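Second Life, Second Thoughts

Batstead wants us to believe the old office computer has a future. Its repair scheme, Camenzind, took in 2529 machines and promises to get them back to work. I have heard that sort of promise before. 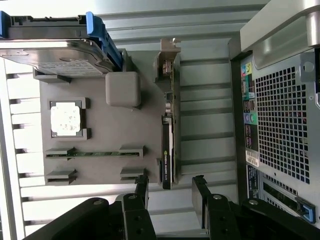
Ludger Wegener, who runs the scheme, calls it "a new habit for the town". Fine words. When I asked how many had found a new home, he said 32, then changed the subject to the grant.
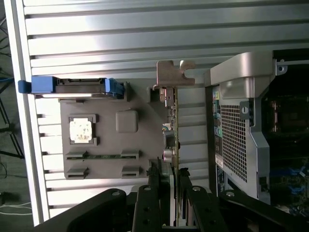
The grant is 2000 a month, and most of it goes on rent in Wurnach. Waltraud Lammers used to mend radios there and thinks the sums are daft. "People want a laptop," she told me. "They don't want a tower."

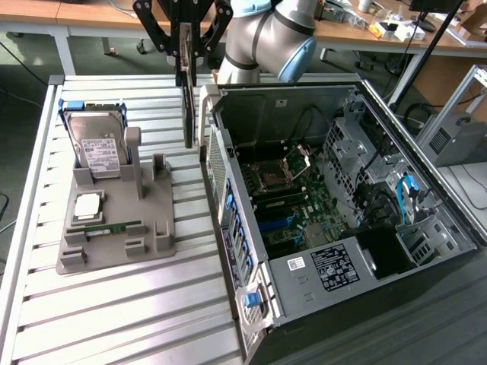 Wegener says April will be better. I've put it in my diary, in pencil.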